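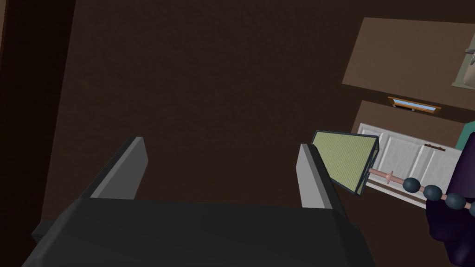
Wrist View in the Simulator

Gripper open, nothing between the fingers. The green mat-textured panel is close to the tip of the right finger, with the beaded rod and the white cabinet beyond it.

About this gallery

The page collects notes on the household scenes in the Marcombe set, which we use to record demonstrations by remote control. An operator drives the simulated arm with a handheld controller, and the recorder stores what the wrist camera sees together with the controller input and the joint state. The same operator interface, Emamano, runs our physical arm. Operators who learn on one can move to the other without changing their settings.

The set holds 422 recorded demonstrations. Of these, 403 passed review and 19 were set aside, mostly for dropped controller packets. Rejected recordings are kept in a separate folder with the reason written in the log. They are useful for testing the reviewer's playback tool and should not be mixed into training data.

Scene notes

Rendering. Flat shading, no cast shadows. The floor is a single dark brown with no seams or markings, which makes height hard to judge from the wrist view alone. New operators tend to stop too high on their first descents. We ask them to practice lowering the gripper over open floor before they record anything.

Color. Object colors differ enough to be told apart at low resolution: olive green for the panel face, slate blue for the beads, bright blue inside the orange border of the small flat object. The brown surfaces are the weak point. Where a shelf passes in front of the floor, the edge is the only cue.

Partial views. Objects at the side of the wrist view are often only slivers, such as the pale item at the far right of the upper surface. Operators are told to turn the wrist toward an object before approaching it. A short turn costs very little recording time and gives the learned policy a clear view of the target.

Recording procedure

1. Load the scene and wait for the Emamano status line to show that the controller is connected.

2. Open the gripper fully. Every demonstration starts from the open position.

3. Press record, then hold still for 3 seconds. The pause gives the reviewer a clean start point.

4. Approach the target from above, at an even speed. Corrections are allowed. Small corrections near the object are worth keeping, and operators should not restart a run on account of one.

5. Close the fingers, lift, and carry the object to the goal position. Release only when the object is supported.

6. Back away along the approach direction and stop the recording.

Control settings

Translation scale is set so that a full hand movement covers the reachable floor in front of the cabinet. For work near the fingertips, the operator holds the side trigger, which reduces the scale to one third. Rotation is never scaled. We tried scaling it in an early version and the operators lost track of the wrist angle.

The gripper command is a single value from closed to open. It is recorded as sent, with no smoothing. Arm commands are smoothed over a short window, and both the raw and smoothed streams are saved.

Demonstration by hand

The physical arm can also be taught by moving it directly. The operator holds the wrist, the joints go into gravity compensation, and the path is recorded from the encoders. Hand guidance gives smoother paths than the controller, but the operator's arm often blocks the fixed camera. The Beaudoin set contains 22 demonstrations made this way. For training, we replay each path without the operator and record the camera streams during the replay.

Hand-guided paths can be loaded into the simulator if the base position matches. The joint limits are the same in both. Contact is handled differently, and grasps on thin objects should be checked one by one after import.

File layout

Each demonstration is one folder with the video stream, the state log, and a text file of notes. Times are measured from the start of recording. Positions are in meters in the base coordinate system, and angles are in radians. The scene file is stored once per set and referenced by name.

Sets recorded before June use the old Sorero log format, which has no separate entry for the gripper command. A conversion script is included in the tools folder. It fills the missing entry from the measured finger opening.

Page and scene notes by Normand MacPherson. Send corrections to the scene files through the project tracker, with the set name and the demonstration number in the title.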